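Home | Projects | Meetings | Minutes | Contact
Print | E-mail

Samico teleoperation group — minutes, 31st October

Present: Princess Villanueva (chair), Zdzisław Nowakowski (minutes), two operators from Ledberg.

1. Previous minutes
Accepted with one correction: the leader arm is on loan from Stellico, not Simiyu.

2. Demonstration count
The target for the first task is 3,000 demonstrations by remote control. 274 are recorded and 9 of these are rejected, all for late grasps. Villanueva asked that rejected runs stay on disk with a reason code. Agreed.

3. Wrist view
Nowakowski showed a wrist view and asked whether the operators can judge approach depth from it. Part of the gripper lies between the lens and the white cylindrical object, and only a narrow strip of the object is visible. 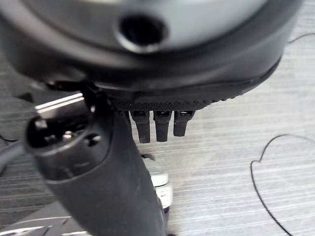 Wrist view, item 3. Cylinder partly hidden behind the gripper.

The operators said they steer by direct sight until the last stage and use the wrist view only to close. Villanueva noted that the policy will not have direct sight — the fixed overhead view must be recorded with every run. Agreed.

4. Hand guiding
Compared with remote control for the insertion step. Hand guiding gives smoother paths, but the operator's arm enters the overhead view. Ledberg to record 60 hand-guided runs for comparison. No change to the main set until then.

5. Cables
Loose cables to be kept clear of the approach path before each run. Action: Nowakowski to add a line to the start checklist.

6. Next meeting
January, date to be set by Villanueva.

Print | E-mail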